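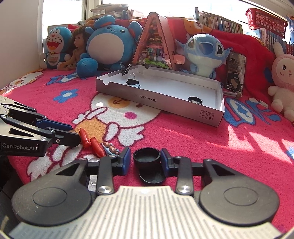 > Does the Kemeys bus still stop at Ornisgate on the way to Turkell, or do we have to change at Clarkell now?

You have to change at Clarkell. The direct service was dropped in February and the old stop at Ornisgate is only used by the school run.

The connection is tight, four minutes if the first bus is on time. If you miss it the next one can be up to 5 miles out still, so take a coat. Through tickets are valid on both legs but you must ask for one when you board at Kemeys, the driver won't offer it. Dogs go free on the first bus and are charged on the second.

The new timetable is dated September 2018. The library at Turkell has paper copies, and the one pinned up in the Clarkell shelter is the old one, so ignore the evening times on it.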